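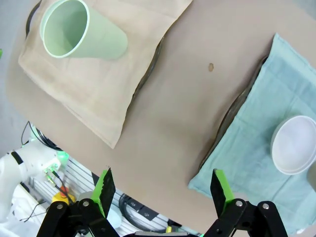

Two trays, two napkins: a thread on table settings for a small room

1. We're picking the setting for the tea corner at Agbenyega. It will be one long table, two people side by side, a tray each. I've been trying it out with things from the cupboard. 17 Jul 2023

2. The rule so far is one tray, one napkin, one cup and one bowl per person. The napkin goes over the tray, under the dishes. It stops the bowl sliding when you carry it and it goes in the wash after.

3. Colors. Beige napkin with the mint green cup and bowl on one side. Teal napkin with the white bowl and the brown cup on the other. I wanted the two places to look related but easy to tell apart, so people remember which one is theirs.

4. The cups are plastic. I know. We had china in June and we stopped having china in June.
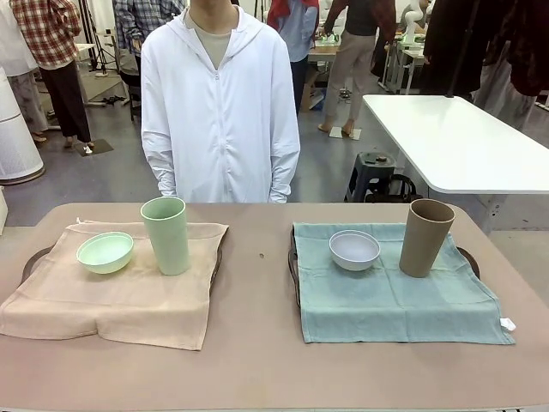

5. A reply asks if the napkin shouldn't go beside the bowl, folded, so you can use it. Fair. I'd put a second, smaller one there for hands. The big one is a tray cloth, whatever the label on the pack says.

6. Where things go: cup at the back of the napkin, bowl in front and a bit to the left. Reaching over a tall cup to get to a bowl is how cups get knocked over. Leave bare table between the trays for a teapot.

7. Leave the handles showing too. If the cloth covers them you grab a fistful of linen and the whole lot tips. 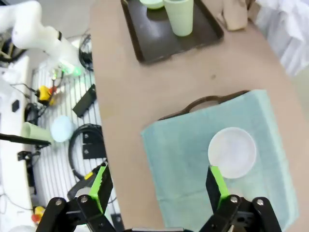

8. One comment says the teal is too cold for a tea table and we should do both sides in beige. Maybe. Against the pinkish top I like it. Both sides beige gets dull fast, and beige shows tea.

9. I don't iron them. Shake, smooth with the flat of your hand, done. The creases are fine on linen. Turn the corners so they sit square to the tray and it looks tidy enough.

10. Still to sort: the mark on the tabletop. I'll try baking soda paste next. If that fails, the teapot goes on top of it.
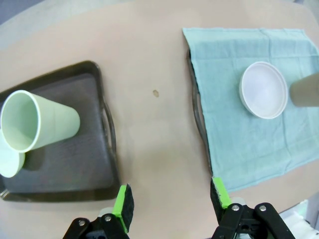

Green cups on the bare tray, teal cloth on the other.

11. I'm keeping the cloths on both. Next thread is spoons.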